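Appel à participation : les lectures du soir de Collia cherchent des voix

La saison reprend en janvier et nous avons hâte ! L'association Collia enregistre depuis plusieurs années des contes, des nouvelles et des récits de voyage lus à voix haute, en français et en occitan, pour les personnes qui ne peuvent plus lire ou qui lisent difficilement. Notre catalogue compte aujourd'hui 344 titres, du conte de trois minutes au roman en vingt épisodes, et les demandes des auditeurs arrivent plus vite que nous n'enregistrons.

Nous cherchons donc de nouvelles lectrices et de nouveaux lecteurs. Aucune formation de comédien n'est demandée. Il y a chez nous des voix graves, des voix qui chantent un peu, des accents de partout (un vrai bonheur pour les dialogues !), et certains de nos lecteurs les plus écoutés n'avaient jamais parlé dans un micro avant de venir.

Ce que nous proposons

Une séance d'essai de 55 minutes, avec un texte choisi par vous et un autre que vous découvrirez sur place. Ensuite, si l'aventure vous tente, un parcours de quatre ateliers en petit groupe : respiration, ponctuation, personnages, lecture devant le micro. Les ateliers ont lieu en début de soirée, à partir de 18 h 30, dans les locaux de Zasine, au deuxième étage avec ascenseur.

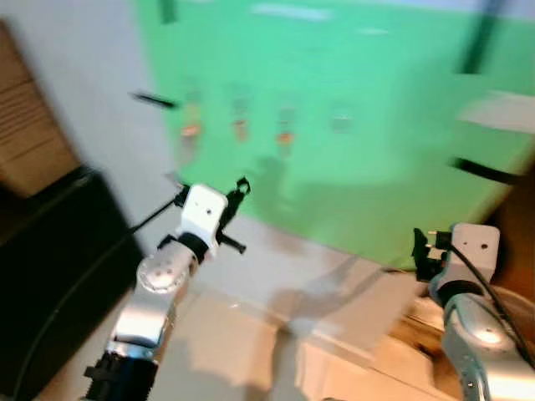 Lire pour quelqu'un qu'on ne voit pas, ça s'apprend en lisant beaucoup et en se réécoutant un peu. Au premier atelier, on travaille sur des phrases courtes, puis on passe vite aux textes longs, ceux où il faut tenir le souffle et garder de la couleur jusqu'au bout. Cette année, nous ajoutons une série filmée, « Un livre, une voix », avec des extraits lus face caméra. Pour ces lectures-là, évitez simplement les vêtements verts et les bijoux qui tintent. La série filmée est facultative, et on peut très bien faire toute la saison au micro sans jamais passer à l'image.

Qui peut participer ?

Toute personne majeure, à l'aise avec la lecture à voix haute et disponible deux soirées par mois jusqu'à la fin du printemps. Les lecteurs bilingues sont attendus à bras ouverts, en particulier pour l'occitan, l'espagnol et l'arabe. Les duos sont possibles (parent et enfant adulte, amis, voisins de palier), avec une seule candidature pour les deux.

La participation est bénévole. Les frais de transport sont remboursés sur justificatif et une collation est prévue à chaque atelier, soupe comprise les soirs d'hiver.

Le fonds Ruiz-Ortega

Grâce au soutien du fonds Ruiz-Ortega, nous pourrons enregistrer cette saison un cycle entier consacré aux récits de bergers et de colporteurs. Ce sont des textes magnifiques, souvent introuvables en librairie, pour lesquels il nous faut au moins une dizaine de voix différentes. Dites-nous dans votre message si ce cycle vous attire.

Comment candidater ?

Envoyez-nous un enregistrement de deux à trois minutes, fait avec un simple téléphone, dans une pièce calme. Choisissez un texte que vous aimez, quel qu'il soit. Joignez quelques lignes de présentation, 500 signes au maximum, avec vos disponibilités en soirée et les langues que vous lisez.

Les candidatures sont ouvertes jusqu'à la fin du mois de janvier, par le formulaire de notre site ou à l'accueil de Zasine. Chaque enregistrement est écouté en entier par deux personnes de l'équipe et tout le monde reçoit une réponse.

À très vite au micro !

L'équipe de Collia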